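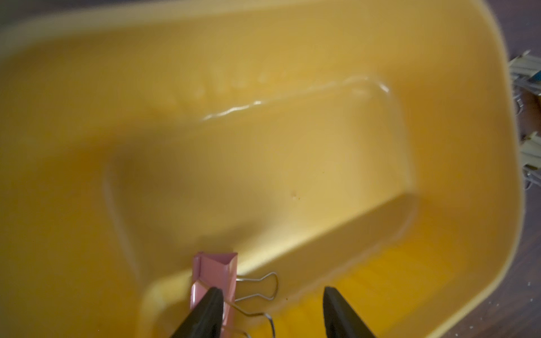
A pink binder clip in the yellow tub, with the two gripper fingers on either side. Seen from the camera at the arm's wrist, Sunden.

Tondadau wants your hands for an afternoon

12 Nov 2025

I spent most of yesterday afternoon trying to pick up a binder clip, and I want it on record that I got better at it. Not good! Better.

The clip in question was on the floor of a big yellow plastic tub at the Tondadau workshop in Sunden, in the old print building behind the bus station (go in by the side door, the front one has been locked since March). I was sitting at the next bench with my hand on a control handle, and a robot arm was doing whatever my hand did, only a tiny bit later and with a lot less grace. It has two black fingers, and they open and close when you squeeze.

The folks at Tondadau call this kind of session a demonstration, which sounded grand to me until I had a go. You move the arm by remote control, you do the job start to finish, and everything gets saved: where the arm went, when the fingers closed, what the little camera at the wrist was looking at. Then you do it again. The idea is that after enough runs by enough different people, the arm can have a try on its own.

They've been at it in Sunden since the spring, and they have 206 saved runs of the clip job so far. I added a few yesterday, though I'm told two of mine may be tossed, and I know exactly which two.

So what's hard about it? I'd have said nothing before I sat down. Picking up a binder clip is the sort of thing you do while talking on the phone. But a clip has a fat folded part and then those thin wire handles that stick out and loop around, and if you come in at a bad angle you're pinching at wire. Ask me how I know. The fingers want the body of the clip, the solid part, and that means lining up before you get down there. I kept diving straight in like a gull after a french fry.

The tub doesn't help either. It has a raised step in the floor, so there's a ridge to worry about, and the plastic is smooth and a bit shiny, and when the light hits it you lose track of how far down you are. I was working off the wrist view for half of my turns and looking right at the arm for the other half. I'd tell anybody going in to start with your own eyes on it and switch later. The wrist view is a strange way to see the world. Everything close is huge, the far side of the tub goes blurry, and when you turn the arm your whole horizon swings around with it. I had to take a breather and a cracker.

I did ask why they don't just write instructions for the thing. Go here, close, lift. The answer I got was that they can, and it works fine so long as the clip is always in the same spot and facing the same way. Move it over by an inch and the instructions are no use. People, on the other hand, adjust without thinking, and it's the adjusting they want on the recording. Even the clumsy runs are worth keeping some of the time, if you fumble and then fix it. That cheered me up a lot, as you can imagine.

There's a second way to do it that I didn't get to try. At the Prumley site, across the river, they have an arm you can take hold of and push through the motions, like teaching a kid to swing a bat. You grab it near the wrist and walk it over to the thing you want picked up. One of the regulars told me it's easier to learn but tires your shoulder out, and that she gets smoother runs with the handle now that she's used to it. I'm hoping to get over there before the holidays and I'll report back.

The clip job is the warm-up, by the way. The larger project is called Xavier, and it's meant to end with an arm that can sort out a messy supply drawer: clips, pens, tape, all the stuff that piles up in an office. (I have a kitchen drawer that would finish it off for good.) Nobody would give me a date for that, and I didn't push. The clips come first, a few colors of them, then they'll bring in other shapes.

Now for the part where you come in. Tondadau is looking for more people to sit at the handle, and they're not after experts. If anything they'd like a mix – lefties, folks who've never touched a game controller, folks who have touched nothing else. My hands are arthritic on cold mornings and they were glad to have me. Sessions run two hours with a break in the middle, and there's coffee. You get a short walk-through first and a few practice goes that aren't saved, and I'd advise using every one of them. They'd like you to be 16 or over, and to leave bracelets and dangly sleeves at home.

A couple of tips from a woman who now considers herself a veteran. Go slower than you want to. Stop above the clip and turn the wrist before you go down, and don't try to turn it once you're at the bottom. When you've got hold of something, wait a beat before you lift. And don't squeeze the handle as if it owes you money, the fingers close just as well with a gentle pinch.

My best run came second to last. I came down straight, closed on the folded part, lifted, and got it over the rim in one go, and I let out a whoop that turned a few heads. On the next one I knocked the clip up against the ridge and had to chase it. They saved that one too.

Sign-up sheets are at the workshop's side door and at the front desk of the Sunden library. If you can't make it to Sunden, ask about Prumley, where there are still openings in the evening.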